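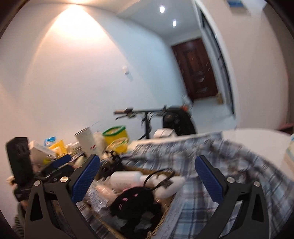

Tool's view, pads open over the basket. Black plush on top, plaid cloth behind, second gripper at far left.

Notebook, March, started 9:40

Going back over the Pulell numbers before anyone quotes them again. The claim on the board is that policies trained on the hand-held demos from cluttered tables do better on new tables than policies trained on the tidy ones. I believed it for two weeks. I believe it less now.

What we have: 3195 demos total, of which 417 are "clutter" by the Llorente tag. The tag was put on by hand, from the first camera view only. I reread the tagging note and it says a table is cluttered if it "looks busy." That is the whole definition. A table like the one pasted in at the top would pass for anybody, with the basket full and the tub and packets jammed in behind it. The middle cases are where I'd expect two people to disagree, and we had one person tag everything.

Problem 1. The clutter demos are longer. Didn't check this until today, which is embarrassing. If you match on number of demos, the clutter set has more time steps, so the policy sees more data. The Nikel comparison matched on demos. Nobody matched on steps, me included.

Problem 2. The test tables were picked after the first training run. I can't find a list dated before it. I'm not accusing us of anything, but if a reviewer asked me to show the tables were chosen blind, I couldn't.

Problem 3, the one that bothers me most. Success on the basket task is scored as "target item out of basket and released on table." With something big and soft on top, like the plush, a sloppy grasp might still get a fistful of fabric and count. With a smooth white bottle lying on its side behind it, probably not. So the score depends a lot on which item we call the target, and the two conditions did not use the same mix of targets. Need to look at per-item results. The results file has only the total. Vurkside logs might have the item names, if they weren't overwritten when we moved disks.

11:15
Vurkside logs are there. Item names are in free text, so "bottle," "white bottle," "wht btl" and one "thing." Cleaning by hand.

Also looked at pose tracking while the logs copied. My worry was that plain walls give the tracker little to hold onto, and a crowded table gives it plenty. If that's so, the clutter demos may just have better pose labels, and the result would be about label quality and not about variety of objects at all. In the view above the background is mostly pale wall, and nearly all of the fine detail is on and behind the table. I can see how the tidy version of that room would be harder to track. One picture proves nothing, obviously. But it's a cheap thing to test: take the tidy demos, sort by tracker residual, drop the worst ones, retrain, compare.

A side note on the striped and plaid fabric. Repeating patterns could go either way for the tracker. Don't assume more texture is better.

2:30
Ran the step-matched comparison on the small model, 60 rollouts per condition, 2 seeds. The gap is smaller. It still points the same way, but the two seeds differ from each other by more than the conditions do. I would not put this on a slide. I would not put the old one on a slide either.

Someone will say the big model will separate them. Maybe. That was also said before the last run, and what we got was a bigger model with the same spread between seeds. More seeds first.

For the record, what I think is still standing: the hand-held data trains something that works on the basket task. I have no complaint about that part. What I can't support is the sentence "clutter improves generalization," which is in the draft abstract and in the Nikel summary. Changed it in the draft to "we did not find that clutter hurts," which is weak but I can defend it.

To do
- retag a sample of Llorente with two people, blind to each other, and write down an actual rule first
- step-matched runs, more seeds, same target items in both conditions
- tracker residual by tag. If clutter and tidy have the same residual, drop problem 4 (the tracking one, I never numbered it)
- freeze the test table list and put a copy where none of us can edit it
- ask whether the scoring for "released" was done live or from video. The sheet doesn't say

4:50
Residual script crashed on the older Pulell files, different timestamp format. Left it converting. Don't restart the box tonight.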